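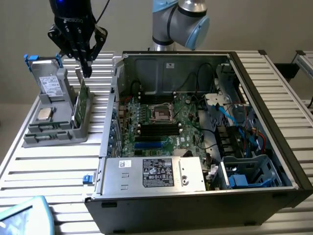
Sumden Technical Center
Hardware Maintenance I -- Unit 8 handout
Memory, processor and drive: taking a desktop apart for parts and putting it back
Instructor: Veikko Salminen
Revised November 3, 2019

Before you start

Read the whole handout once before you pick up a screwdriver. The written part of the unit test comes from these notes and from chapter 2 of the Holgate workbook. The practical part is done at the bench, one student to a machine.

Shut the computer down from the operating system, turn off the switch on the power supply if it has one, and pull the power cord. Then hold the power button in for a few seconds. This drains what is left in the capacitors. Put on the wrist strap and clip it to bare metal on the case, not to a painted surface.

Lay the tower on its side with the removable panel facing up. On most business desktops the panel comes off with one latch or two thumbscrews. Set it somewhere it will not be stepped on.

Do not open the power supply. It is not a serviceable part in this course, and the drain procedure above does not make the inside of it safe.

Sorting the parts

Every part that comes out of the case goes into a place of its own. Loose parts on a bench get leaned on, and a processor set down on its contacts may not work again. A molded tray is best. Processors should lie flat in a recess that fits them. Small cards can stand upright in slots, where they touch as little as possible. On the bench in the next photograph the gray holder has the processor in a square pocket near the front, with green boards standing up behind and beside it. If you have no tray, use antistatic bags for the cards and a plastic clamshell for the processor. Do not lay parts on the outside of an antistatic bag; only the inside is meant to protect them.

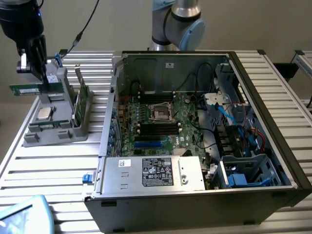 Memory modules are keyed, and the key is what tells you which way around the module goes. Look along the contact edge for a notch that sits a little off center, and match it to the ridge in the slot. Hold the module by its ends or its upper edge and keep your fingers off the contacts. Many modules have a label on the face, like the white one on the green module above, and you should copy the label into your log before installing anything. Capacity, type and speed are normally printed there, though manufacturers abbreviate in different ways. Two modules that look the same from across the bench can be different types, and a module of the wrong type will not seat no matter how hard you push.

Removing a module

1. Find the latches at the ends of the slot. Some boards have one at each end, some have only one that moves.
2. Press the latches outward and down. The module should lift by itself.
3. Pull it straight up. Do not rock it from end to end.
4. Put it in the tray and write down which slot it came from. Slot numbers are printed on the board in very small type, so bring a flashlight.

Installing a module

1. Open the latches fully.
2. Line up the notch with the ridge.
3. Set the module in the slot so that it stands straight.
4. Press down on both ends together with your thumbs until the latches close. It takes more force than most students expect.
5. Check that the latches are all the way in. A latch that is almost closed is the usual cause of a machine that powers on and shows nothing.

Which slots to fill

Follow the diagram for the board. It is often on a sticker inside the side panel, and if not, it is in the service manual. On boards with more than one memory channel, matched modules go in matched slots. Do not assume that slots of the same color are a pair -- on some boards they are, on others the color means which to fill first.
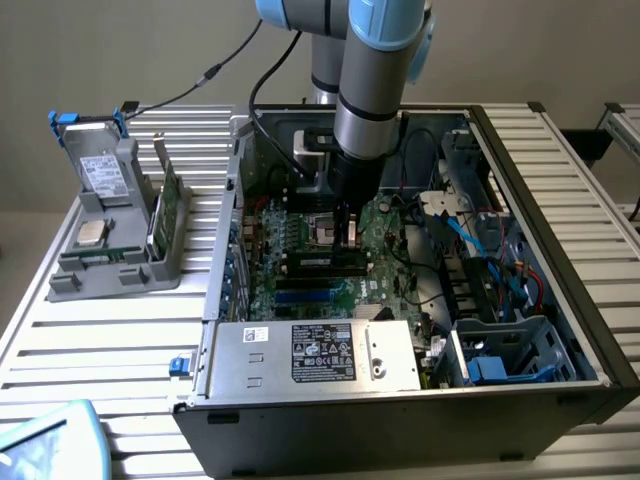
Memory slots and processor socket on an open Dell board, tower lying on its side.

The processor

The sockets in our practice machines use a metal frame held down by a lever. Push the lever down and slightly out to free it from its hook, then raise it all the way. Lift the frame. Take the processor by two opposite edges and bring it straight up.

Going back in, find the small triangle on one corner of the processor and the matching mark on the socket. Lower it straight down and let go. It should drop the last bit under its own weight. Never press on it and never slide it. Close the frame, then the lever. The lever will feel stiff near the end, and that is normal.

If the old thermal paste is still on the metal lid, clean it with isopropyl alcohol and a lint-free wipe. New paste goes on just before the heatsink. See the Kang video on the course page for the amount.

Drives

Release the carrier by its latches and slide it out of the bay. Disconnect data cables by the plug and not by the cable. Some SATA plugs have a metal clip that must be squeezed first. Note which port each cable was in.

Log sheet

Fill in one line for each part: name, label text, where it came from, where you put it, time out, time in. Use the Lurkeo sheet, page 73 in the binder. Hand it in with your name on it even if the machine did not start. Partial work is graded.

For next class

Read the section on POST beep codes and bring a list of the codes for one board of your choice. Wrist straps go back on the hooks by the door.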